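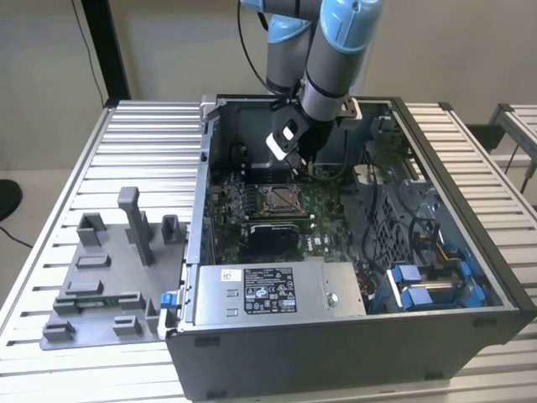 Erzsébet Rácz wrote to us after the February build that her game started well from the editor, but the exported copy opened with a black window and no sound. Most such reports come from one wrong folder, so please follow this section in order.

4.3 Exporting your game from Triltis

1. Save all open levels and close the preview window.
2. Open the Project menu and choose Export. The Closow packer opens in a new tab.
3. In the field Start level, select the level which the player must see first. If the field stays empty, the game shows only a black window.
4. Set the sound folder. The path must not be longer than 154 characters.
5. Press Check. Missing files are listed in red, with error 458 for sounds and error 806 for textures.
6. Correct the list, press Check again, then press Build.

Note: The packer keeps the last 3 builds – older ones are deleted without a question. Copy a build to another place if you want to keep it.

Caution: Do not rename the data folder after the export. The game looks for it by name and will not start.

If you use the Neves physics add-on, turn on "Include add-ons" before step 5. Projects made with the Brakcombe template have this option already on.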